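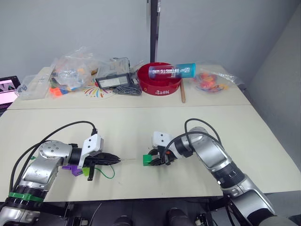 Two-Arm Bench Build: Frequently Asked Questions
Skeltport Shared Workshop

The following answers apply to all members who have requested time on the two-arm bench build. Questions not covered on this page should be sent to Eliécer Cuadros, who maintains the booking sheet and the build log.

Who may use the arms?
Any current member who has finished the bench orientation. Guests may watch but may not operate the arms or the control laptop. Members under 18 must be accompanied by an adult who has also finished the orientation.

What does a session cost?
Bench time is included in membership. A refundable deposit of $79 is held for each first booking and returned once the sign-out sheet is complete.

What may the grippers handle?
Light, dry items with no sharp edges. Small blocks, thin sticks, cord and soft wire are all suitable. The workshop limit is 200 grams per gripper, which includes any bracket or fixture added by the member. Glass, liquids and anything under pressure are not permitted.

Can both arms work on the same item?
Yes, at reduced speed. Handing a part from one gripper to the other, or holding a block on one side while threading it from the other, is an approved exercise. The shared zone must be set in the Trekton control program before the arms are enabled.

How are the cables to be routed?
Leave enough slack for the full turn of the wrist and check it by hand with the power off. Do not tape cables flat to the upper segments. A cable that pulls tight at any point in the motion must be rerouted before the session begins.

Where do personal materials go?
Bags, boxes and supplies belong on the back table. The near table is reserved for the parts in use. 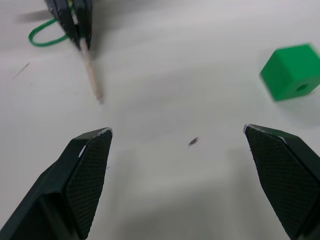 How often should the finger pads be replaced?
Pads are replaced every 1,000 logged grip cycles, or sooner if the grid has worn smooth. Scuffing on the outer tip of a finger is recorded in the build log and does not by itself call for a new part. Replacement pads are kept in the Benulon drawer, and the old pair should be left with the sign-out sheet.

Is there a public record of the build?
The log is open to members and now holds 2,035 entries, beginning with the first Ikeda mounting plate. Copies of individual pages may be requested in writing.

When is the bench closed?
The bench closes each October for inspection. During the rest of the year, the arms must be parked and powered off by 9:30 p.m.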